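How to Wax a Wooden Table at Home

When I moved to Brellmont, I bought an old table at the Gillel market. The top was dull and a little rough, and every glass left a ring. A shop wanted too much money for the repair, so I learned to do it by myself. It is easy work, but it needs patience.

What you need

Paste wax for furniture (I use Sulleck, the clear one)
Fine sandpaper, 320 grit
Mild dish soap and warm water
A few old cotton cloths, without buttons or zippers
An old sheet to protect what is near

Step 1. Wash the table

Put a few drops of soap in warm water. Make the cloth wet and squeeze it very well. Wipe the top along the grain, then wipe again with clean water. Dry it at once with another cloth and leave it overnight. Wax on damp wood becomes cloudy, and then you must begin again.

Step 2. Sand lightly

Go along the grain, never across. Do not press. You only want to take away the rough feeling. If your table has veneer, be very careful here -- the top layer can be thinner than you think. Remove all the dust with a dry cloth.

Step 3. Put the wax

Cover the floor or the chairs with the sheet. Take a small amount of wax, the size of a hazelnut, and fold it inside a cotton cloth. The warmth of your hand makes it soft and it comes through the cloth slowly. Rub in small circles, one part of the table at a time. Use less than you want to use.

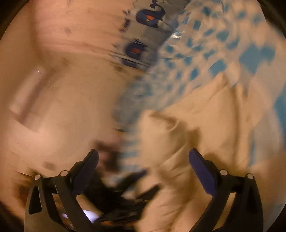

Hyun wrote to me that small circles left marks on a dark walnut table, and that long strokes from one end to the other gave a better result. I tried it on a dark shelf and I agree. For light wood I still prefer circles, but finish with long strokes in any case.

Step 4. Wait

Leave the wax for 20 minutes. It should look matte and not stick to your finger. In a cold room it needs more time. In May I can open the window and it goes faster.

Step 5. Polish

Take a clean cloth and rub quickly, with some force. Turn the cloth often. If it starts to pull, there is too much wax in that place. Put a very little fresh wax there, wipe it off immediately, and polish again.

For a table used every day, I make a second coat after 7 days. Later, one coat every 6 months is enough for me.

Spread the used cloths flat outside to dry before you throw them away. Some waxes contain oils or solvents, and a cloth in a ball can heat up and catch fire -- please read the label on the can.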